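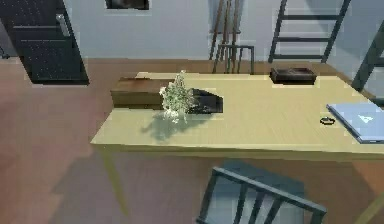 *Potted plant on a long table, rendered view*

**Nillmont Park Wall Map — folded or flat**

Satellite image on one side, street and path map on the other. Covers the Nillmont gardens, both lakes, the old ferry gate and the Uçar quarter up to the ring road. New printing, updated March 28, 2024.

- 348 named places in the index
- 121 footpaths, steps and bridges marked
- Scale 1:5,000 — inset of the center at double size
- English and local names both

Flat sheets ship in a tube, folded ones in a envelope. Pack of 5 gets the shop price. Only 400 printed this time, next run is October.

Ferry times NOT on the map, they change too much. North half is a seperate sheet — see Skunia North on the menu page.

Published by Rallutent Maps. Orders by email or thru the form.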